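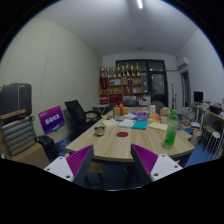

Seven months into automation at Rivmont, and I still get asked if the robots took our jobs! Mine changed, for sure - I used to pack orders all day, now I teach the grip and fix what the line drops. My wrists love it, the evenings run longer.
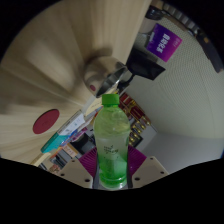

Kerttu Honkanen wrote back that she misses the talking, since the old packing bench was where she heard all the news.

Green bottle, held low between the pads. More in July!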